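Twal (software)

Twal is an open-source software package for recording, cleaning and replaying two-handed manipulation data. It takes video and motion logs from a pair of hand-held grippers and turns them into training sets for robot control policies. It was started at Pilteck by Leen Rizk and Samer Smadi and is now maintained by a small group that includes Dagný Østergaard. The name is not an acronym.

History

The first version was a set of scripts for lining up the clocks of two cameras. Rizk rewrote them as a library after the scripts were adopted by a second team at Pilteck, and Smadi added the pose tracker. Version 2 dropped support for the older log format and moved the planner into a separate package, Drandari, which can be used without the rest of Twal.

Design

Twal is split into 4 modules: sync, track, label and export. The sync module matches frames from the left and right grippers and rejects any pair more than 18 milliseconds apart. The track module estimates the path of each gripper from its own camera and inertial data - no outside markers are needed. It also estimates finger opening, which is stored as a single width value per frame.

The label module cuts long recordings into short episodes. A cut is proposed when a gripper closes, opens or stays still for a set time, and a person can accept or move it. The export module writes episodes at a fixed rate, with both arms expressed in a shared coordinate frame.

Household set

The package is distributed with a sample collection known as the Likthorpe set. It holds 249 episodes of tidying and sorting tasks recorded in homes, and was edited by Menaka Fakir. Soft and crumpled items are common in it, as their shape changes with the grip and simple shape models handle them poorly. Many episodes have both grippers holding an item at the same time, such as a knitted mesh scrubber in one and a snack wrapper in the other, over a bed with a printed quilt. These are used to test whether the label module can keep separate grasp states for each hand.

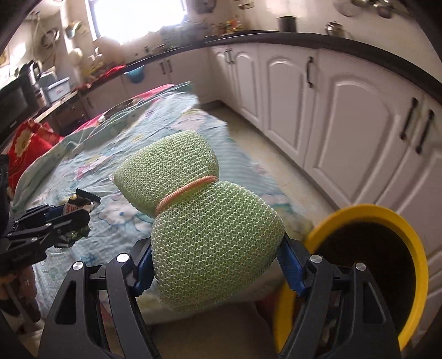
Limitations

Tracking drifts when a gripper faces a plain wall or a bright window for long. Episodes over 700 frames must be split before export. Nisreen Sabbagh has written a patch that lifts this limit, but it has not been merged.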